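Thursday, September 10, 2026
By Severyn Symonenko

Kikberg Tenants' Association, minutes of the September meeting

Minutes of the last meeting were approved with one correction: the bike shed quote came from Telto, not Braltard.

Boiler. Braltard has finished the repair in the north stairwell. The invoice is $450 and will be paid from the maintenance fund, which leaves $3000. Residents on the top floor still report noise at night. Severyn will call Braltard again.

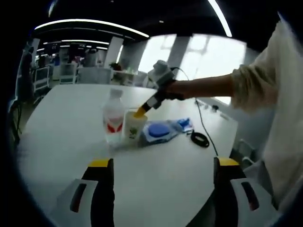 White table, with a paper cup.

Bike shed. Telto asks $210 for a new lock and 3 keys. Approved, two against. Extra keys will be at the tenant's own cost.

Courtyard. Giáp asked to put planters along the east wall. Agreed, provided the drain stays clear. The question of who waters them in summer was left open.

Laundry hours. No change until December.

Any other business: the front door sticks again. Severyn to look at the hinge.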